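Corinne Crenshaw
5 Dec 2025

1/ OK so I've had the Clemora backyard kit on trial for a week and a few of you asked if it's worth the money. Long thread, get a coffee. Short version: I like it a lot, I yelled at it twice, and I'm probably paying for it.

2/ If you haven't run into it, Clemora is the simulated-home service from Nurkotitz. You rent a space by the month, plug in your own robot model, and either drive it yourself or let your policy loose. They've had kitchens and garages since June. The backyard is the new one, and it's $86 a month for a single seat.

3/ I work on two-arm pickup stuff (put the small thing over there, please don't crush it), and I've been stuck indoors with it forever. Tables, counters, more tables. I wanted grass! Grass is weird. Everything you know about a nice flat surface with a clean edge goes out the window, and the wrist cameras feel it first.

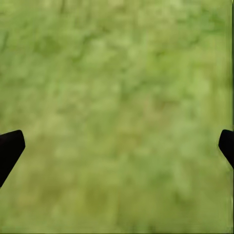

My old grasp model learned to lean on table edges way more than I'd realized, and out on the lawn it just kind of wandered. First day was humbling. I went and retrained on a mix with the outdoor stuff in it, and that took most of the weekend.

4/ Setup is the part I expected to hate and it was fine?? Import the arms, fix the joint limits, pick a yard, go. The docs skip a step on camera mounting, so my left wrist view came in rotated until Fitzgerald Brannigan in their support chat sent me the right config line. Super patient guy. I'd asked him the same question two different ways by then.

5/ The stuff you get to pick up is better than I expected. Small bottles, little plants, that size of thing. The plants are my favorite because there's a real choice to make about where you grab, and leaves are a terrible answer.

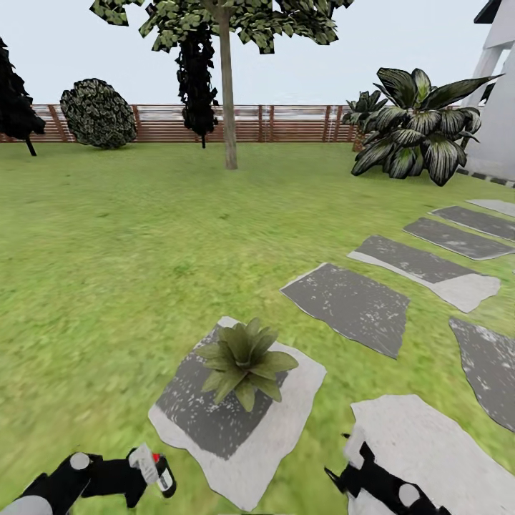
I had one arm busy and the other one free for most of my runs, and this is where I started swearing. Switching arms in the teleop view is a two-key combo and I kept hitting it backwards. You can remap it — go to Controls, then Advanced, then scroll forever. Do that before you do anything else.

6/ Compared to Yoo, which a lot of you use: Yoo is cheaper and loads faster, and its contact physics felt about the same to me. But Yoo's outdoor space is basically a lawn with a box on it. Clemora gives you a yard somebody could live with. Playhouse with a slide, patio, woven chairs, palms, stepping stones, fence all along the back. For anything where the robot has to find its way around, I want that clutter.

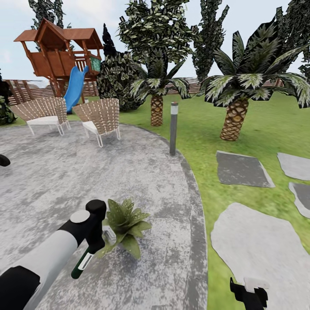
7/ Compared to Truter: I only used Truter for a month, so grain of salt. Prettier light, much nicer leaves up close. It also turned my laptop into a space heater and I never got two arms running at the same time without a stutter. If you're making demo videos, go Truter. I'm not making demo videos.

8/ Things that bugged me:
The grass goes to mush when a camera gets close. Fine for what I do, maybe not for you.
The sky in my yard is one flat pale color and I couldn't find a setting for a sunny day. Shadows matter to me, so please, Nurkotitz, I'm begging.
Exports come in chunks of 80 episodes. Why 80! I ended up with around 4,000 episodes by the end of the week and wrote a dumb little script to glue them together. Happy to share it if you want it.

9/ What sold me was the reset. You can drop one object wherever you like, leave the rest of the yard alone, save that as a start state, and run it again and again with small changes. I must have done the bottle-on-the-patio start more than any other.

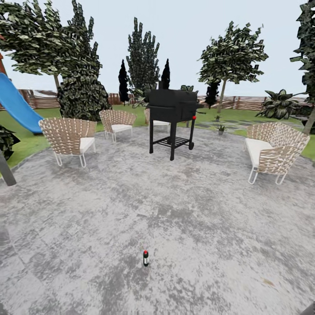

It's such a boring task and I learned more from it than from the fancy ones. Lots of open concrete, one thing to go get, and you find out fast if your approach angle is any good. Mine wasn't. It's getting there.

10/ So am I keeping it? Yeah, for the winter at least. If you only do tabletop work, skip it and keep your $86. If you're headed outdoors with two arms, grab the 7-day trial and start with the bottle.

11/ Somebody already DMed me to ask if you can go up in the playhouse. I haven't tried! My base doesn't do ladders. If yours does, send me the clip.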